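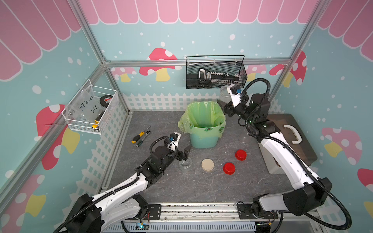 A small clear glass jar, open, on a gray marbled top.

Jar Storage: Which Tips Hold Up and Which to Skip

I read a lot of kitchen tips for this column and I have come to distrust most of the ones involving jars. Somebody has a pretty pantry, somebody else takes notes, and before long we're all told to put rice on a windowsill. I've spent the winter trying the popular ones in a kitchen with one short counter and a cupboard that sticks. My notes follow, in no order.

Buy a matching set

Skip it, or at least wait. I priced a full set from Halliday and went home without it. Pickle and jam jars do the same job, and you find out which sizes you use before you spend anything. I thought I needed a dozen tall ones. I use two. The wide, squat jars get grabbed every day because a measuring cup fits inside.

If you do want a set, check that you can buy replacement lids on their own. A jar lasts for years and the lid goes first.

Soak labels off in hot water and dish soap

Works on paper labels with cheap glue, and that's about half of what I bring home. The rest come away and leave a gray tacky film that laughs at soap. Cooking oil rubbed in and left overnight takes care of most of it. Peanut butter, which people swear by, is cooking oil with more cleanup. Baking soda mixed into the oil does help a little as a scrub, so I'll give them that one.

Get the smell out with coffee grounds

I doubt it. I put dry grounds in a jar that used to hold dill pickles, left it three days, and ended up with a jar that smelled like coffee and dill. The smell lives in the lid, in that soft ring on the underside. Wash the glass, throw out the lid, and the problem is mostly over. Sun on an open jar is slow but it did more than the grounds.

A bay leaf keeps bugs out of flour

My grandmother did this and so did everyone on her street, and they also had bugs. A tight lid does the work. If you're worried about a new bag, freeze it for four days, let it come back to room temperature still sealed, and then fill the jar. Opening it cold lets damp in and you'll get clumps.

Rice in the salt

Fine in a shaker. In a jar you end up spooning rice into your soup. Break up the salt with a fork.

Tap the lid with a spoon

This one I expected to fail, and it's good. A few firm knocks around the rim of a stuck lid, then twist. A wide rubber band works too if your hands are wet. Running the lid under hot water is better still, but only on a jar that isn't fresh out of the fridge. Cold glass and hot water don't get along.

Label everything

Yes, with masking tape and a marker. I was sent a chalk pen by Sostis and it came off on my thumb by Friday. Put the tape on the jar and not the lid, or sooner or later you'll screw "cumin" onto the cinnamon. Write the month you filled it. Mine say things like "oats, February," and that's enough.

Store it all in the light so you can see it

Please don't. Spices fade, nuts and whole-grain flours go stale faster, and oil turns. Pasta and sugar can sit out if you like the look of them.

A reader, Ineke Van Rooij, wrote to say she keeps her jars in a deep drawer with the labels on top, which is the opposite of what I just told you about lids. She says she never mixes them up. I'd still put a second piece of tape on the side.

Next month: vinegar, and the many things it's supposed to clean.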